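Last tidied 16 July 2023. Older tips are at the bottom, where they can do less harm.

# Tips from the demo bench

This page is for anyone whose job is to drive a pair of arms through the same small chore until a model gets the idea. Most of it applies to any bench. Some of it applies only to ours, which we call Jasis, after the label on the crate the table came in. Send additions to the usual address. Complaints go there too, and are read with the same care.

## Before you start

**Wipe the table first.** Crumbs are harmless until the model decides that crumbs mean "begin". We had a run in June where every good example of opening a tub had a smear of jam near the front edge, and the policy was noticeably keener on jam than on tubs. A damp cloth, then a dry one. Kitchen roll leaves fluff.

**Write the task as one plain sentence and tape it where you can see it.** "Put the drink on the tray" is a task. "Serve the customer" is a career. If two people on the bench read the sentence and reach for different objects, rewrite it before anybody records anything.

**Warm up off the record.** Your first few goes of the morning will be dreadful. Do them with recording switched off, have your tea, then start. The same applies after lunch, and doubly so after cake.

**Check the lenses.** A thumbprint on a wrist camera looks like fog, and it will look like fog in every episode until someone opens one and swears. Use a spectacle cloth. The corner of your jumper is what put the thumbprint there in the first place.

**Fix the lighting and then leave it alone.** Blinds down, overheads on. If you do want variety in the lighting, plan it and write it in the log. Clouds don't write in the log.

## While you are driving

**Go slower than you'd like and faster than you fear.** New operators creep. The model learns the creeping, and then you have a robot that approaches a bun as though it might be armed. Aim for the speed at which you'd pour milk for someone you respect.

**Don't stop to think in mid-air.** If you need to think, think before you press record. A pause over the basket teaches a pause over the basket. We have a batch on file in which the left arm hangs about for a good while before every single grasp, and it took an afternoon to trace this to an operator who was following the cricket.

**Do keep your honest mistakes, if you recover from them.** You brush the packet, it tips, you set it upright and carry on – lovely, save it. A model that has seen only perfect grasps has no idea what to do after an imperfect one and will generally go on closing its fingers on nothing with great confidence. Mistakes you didn't recover from go in the other folder.

**Don't make mistakes on purpose unless the sheet asks for them.** They look like amateur dramatics.

**Pick a hand and stick to the rule.** Ours is: things on the left are for the left arm, things on the right are for the right arm, and anything in the middle goes to whichever arm finished last. You may prefer a different rule. What you may not have is a mood. Half the team used to cross over for the far basket and half didn't, and the resulting policy reached with both arms at once, like someone greeting two aunts.

**Finish properly.** Let go, back away, return to rest, *then* stop recording. Clipping the end off saves a moment and costs you a robot that won't let go of things.

## Props: care and feeding

Real packaging beats blocks. It also crushes, leaks, goes stale and gets eaten by the people upstairs, so:

- Buy spares from the same batch. Manufacturers change their wrappers without consulting us.
- Retire anything that has gone soft. A chocolate bar at the end of a warm day is a different object from the one you started with.
- Foil lids keep every dent. Swap them often, or accept that you're collecting a study of dents.
- Clear plastic is the devil's own material for depth cameras. Use it anyway if the finished job will involve it, and expect to discard more.
- Baked goods for filming are not baked goods for eating. Put a sticker on the *cupboard*. A sticker on the cake ends up in the data.
- If a prop is replaced halfway through a batch, log it. "Same thing, newer" is a perfectly good entry.

Baskets want a word of their own. Wicker catches fingertips, tips easily if you lean on the rim, and shuffles away from you when you push. Some people stick theirs down. We used to, with Mikkelsen putty (blue, smells of swimming baths), and it works, but then you've taught the arm that baskets are part of the furniture. Now we leave ours loose and go in from above.

## How many is enough

For a simple pick and place on Jasis, we record 300 episodes before letting anyone train. This number has no deep theory behind it. Below it we argued about whether the model was bad or merely young, and above it people began naming the props.

Spread them out. A whole batch done by one tired person in one sitting is one tired person's habits, copied very faithfully. We swap operators every two hours, and each of us does a share of the morning and a share of the late afternoon, when standards are known to slip. You want a bit of the slippage. It's what the robot will meet in the wild, supposing a shop counter is the wild.

Move things between episodes, too. A hand's width is plenty. If you put each object back exactly where it was, you'll have trained an expensive music box. We used to trust ourselves to be random and were hopeless at it: everybody's idea of random was a little to the left. Now the Flulta script calls out a position and we grumble and obey.

## Setting out a shop counter

The counter layout gets asked about more than everything else put together, so it has a section to itself.

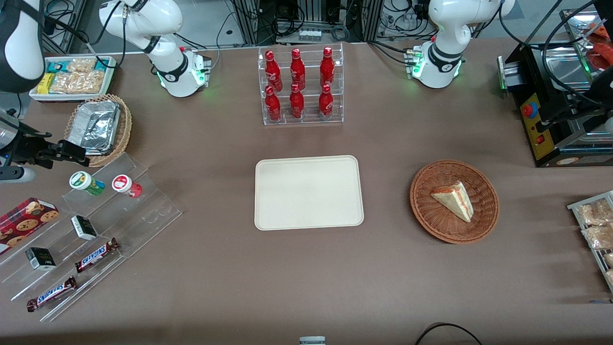
*Demo Bench Notes, Vol. 2, No. 4*

**Keep the middle for the tray.** The tray is where most episodes end, so it wants to sit where both arms can get at it without knitting. Start with it empty. If something is left on it from the last go, the model may reasonably conclude that the job's been done.

**Use height.** Stepped stands are a nuisance to reach into and that's their whole merit. The red Coca-Cola bottles go on two levels at the back, between the arms, and the small boxes and Snickers bars are spread over the different steps of the bigger stand. A model that has only met objects flat on a table treats a shelf as a personal insult.

**Mix your shapes.** Bottles, jars, bars, foil containers and a wedge of cake all want holding differently. The cake, in its basket, is there to discourage bravado. Whatever you squeeze it with, squeeze it less.

**Lay a bar or two at an angle.** Customers don't square things up, and neither should you.

**Leave the busy bits busy.** A real counter has bread in bags at one end and packaged pastries at the other. By all means ask the operator to ignore them. That is a skill as well, and the model may as well pick it up early. What you should clear away is anything that won't be there next time: your phone, your mug, the sheet with the task on it.

**Know where the red button is.** There's one on the black appliance at the right. Find the one that stops *your arms* as well, put your hand on it, and do that before the first episode of the day. Pressing the wrong red button very firmly is a popular hobby in this building.

## Afterwards

**Watch some back.** Pick them at a jump, well apart, and play them at normal speed. Double speed flatters everybody. You're looking for a frozen camera, a missing arm, an object that was never picked up though the label says it was, and your own elbow.

**Label the same day.** By next morning "good", "good-ish" and "fine, I suppose" have merged. We allow keep, bin and ask. The ask pile is emptied before going home, and if it's large, the sentence taped to the bench is probably at fault.

**Name folders like a bore.** Task, bench, date, operator's number. The folder called `final_really_this_one` on the Groltska drive has been superseded twice and remains, so far as anyone can tell, not this one.

**Back up before you sweep up.** Sweeping involves the plug.

## Older tips, kept for sentiment

*Squeaky gripper pads:* wash in warm water with a drop of washing-up liquid and leave to dry overnight. Talc makes them quiet and also useless.

*Sticky patches on the table after a spill:* white vinegar, well diluted. Rinse it off, or the bench smells like a chip shop and morale becomes unpredictable.

*Bottle caps:* tighten by hand before every session. The arm won't loosen one. A colleague with a thirst will.

*Static on clear wrappers:* a wipe with a barely damp cloth stops them clinging to the fingertips. Do it between episodes and keep the cloth off the table.

*Operator's neck:* raise the chair. If it still aches, raise the screen. We tried lowering the table, and it now has a wobble, for which see the folded beer mat under the back leg. Please don't take the beer mat.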